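A mesa que se arruma sozinha (ou quase)

Cheguei à Nurkono com uma ideia feita: ia encontrar gente assustada com os robôs. Encontrei a Catrin Pritchard a comer uma tangerina e a queixar-se de uma régua.

A Nurkono recebe devoluções de material escolar e miudezas de casa, separa tudo e volta a pôr em circulação. São 2240 artigos num dia forte, e em fevereiro (saldos, meu Deus!) não há dia fraco. Até há pouco tempo fazia-se tudo à mão, em pé, numa sala comprida em Wisulthorpe. Agora há postos Clostix, com dois braços cada um, e quem antes separava passou a ensinar.

Ensinar é mesmo a palavra que usam. A Catrin espalha coisas na mesa branca, um porta-lápis de rede preta, uma garrafa de água, uma taça verde de bordo ondulado, e guia os braços até a tarefa sair limpa. Depois muda tudo de sítio e recomeça. O plástico transparente é o inimigo dela. 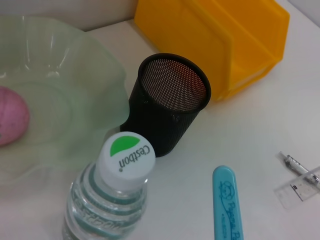

O que mudou para quem lá trabalha

As costas, para começar. Foi a primeira coisa de que toda a gente me falou, antes do salário, antes do medo. A Catrin passou 14 anos a dobrar-se sobre caixotes e agora trabalha sentada boa parte do turno. Em troca, sai com a cabeça feita em papa: "Dantes chegava a casa e doíam-me os joelhos, agora sonho com tesouras."

O salário subiu um bocadinho, menos do que o pessoal queria, e o turno da noite acabou. Houve quem ficasse contente e houve quem perdesse o subsídio com que pagava a renda. Não vou fingir que está resolvido, porque não está. Dois colegas preferiram ir para o armazém da Meredith, onde ainda se faz tudo à moda antiga.

Eu fiquei uma manhã inteira a ver aquilo e confesso que me viciei! A pinça chega-se a uma garrafa deitada e uma pessoa dá por si a suster a respiração, como nos penáltis.

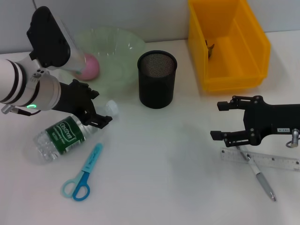

A Catrin já não sustém nada. Toma notas num caderno, à mão, e guarda os casos difíceis com nomes que ela própria inventa. Perguntei-lhe se não tinha receio de ensinar a máquina bem de mais. Encolheu os ombros e disse que perguntou o mesmo à chefia, por escrito, e que ainda espera resposta. Entretanto pediu formação em manutenção, 400 horas, metade em horário de trabalho. Começa em fevereiro, se os saldos deixarem.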